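How to wash sheer curtains without making them gray

4 min read

For many years I was afraid to wash our sheer curtains. My mother washed hers every July and they always looked like new, but mine came out of the machine gray and with hard wrinkles. Now I do it differently and I want to share the way.

First, shake the curtain outside or go over it with the vacuum cleaner on low power, using the soft brush. Dry dust comes off easily. When it gets wet it turns to a gray paste and goes into the threads. Take off all the hooks and count them. We have 14 on each panel, and one hook left in the tape can make a long hole.

Then put the curtain in the bathtub with cool water and a small spoon of baking soda. Leave it for one hour. The first water will be almost brown, so do it again with clean water.
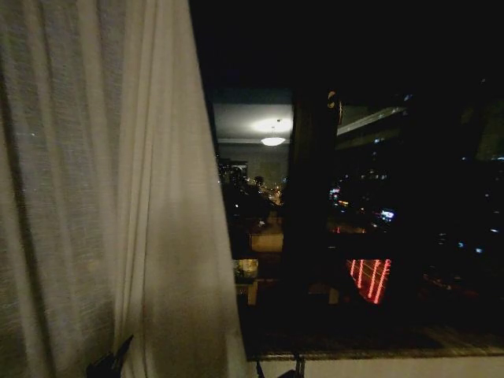

After the soaking you can use the machine. Choose the delicate program, fold the curtain loosely and put it in a pillowcase closed with a safety pin. Use only half of the usual detergent and no softener, which leaves a film where new dust will stick. The spin must be low, or better without spin.

Do not iron. Hang the curtain back on its rail while it is still damp and pull the bottom edge gently with your hands. The weight of the water makes it straight. Put an old towel on the floor for the drops and open the window a little.

If there is a yellow line at the top, rub it with a piece of plain white soap before the soaking. For old linen I would not try this, the threads can be weak there.

Gavin Shearer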